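Search this site
Print | E-mail

I met the developer behind Drerkora, a small GUI add-on for hobby sketches, over lunch at Bitstead. My first question was about sliders, obviously! "I had 172 lines just to make one slider snap," she told me. "Now it takes 3."

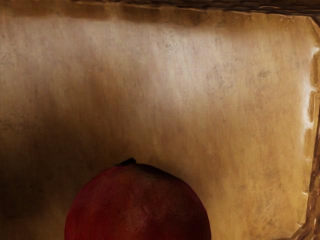
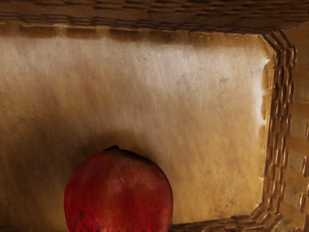
Round red fruit, computer-rendered, in both views.

Dropdowns were harder – she rewrote them 2 times before the June release. "They kept drawing behind everything else," she said. I've had that bug too (it ate a whole evening). Next up is keyboard focus, so you can hit Tab and land in the next text field.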